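The Second Life of a Drop Cloth

Most of the cloth that passes through the laundry room in Stincombe ends up beige. Some of it starts out that way. The rest gets there after enough washing, and after that it is hard to tell a tablecloth from a curtain lining until somebody unfolds it.

The shop is called Jumelach, and it rents cloth. Restaurants take it for tables, painters take it for floors, and a theater two streets over takes the big pieces for backdrops. In November, the busiest month, 3000 pieces go out the door and nearly all of them come back needing to be washed, dried and folded.

Washing is the easy part. The machines handle it, and the only real decision is how hot to run them. Folding takes up most of the working day. A large piece of cloth does not have corners in any useful sense when it comes out of the dryer. It has a heap with hems in it. The usual method is to find a hem, follow it with both hands until it turns, and keep hold of that corner while looking for the next one.

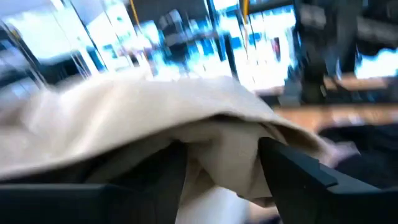 Folding tables are set too low in most laundries, according to Tamiru, and a tall person will feel it in the back before lunch. The fix is to put the legs on blocks and forget how it looks.

Jumelach raised its own tables two years ago. The shop also stopped ironing anything that was headed for a floor, a change that saved more time than the new dryers did.

Heavy cloth has its own rules. It holds a crease where it was squeezed, so it gets shaken out before the first fold. The layers like to slide apart, and a flap left hanging underneath will turn into a lump by the third fold. The lump then shows up on the shelf, where the stack leans to one side and eventually comes down. Regular folders run a flat hand under the cloth each time they turn it.

The finished pieces go on open shelves, folded edge out, sorted by size. A bundle for a painter is tied with cotton tape. Table linen goes into paper. The shop tried plastic bins from Vudmont for one season and went back to shelves, as cloth at the bottom of a bin tended to stay there all year.

Worn pieces are cut down. A floor cloth with a bad tear becomes two small ones, and when those go, they are sold by the pound as rags. Rag day is the last afternoon of the month, at the side door.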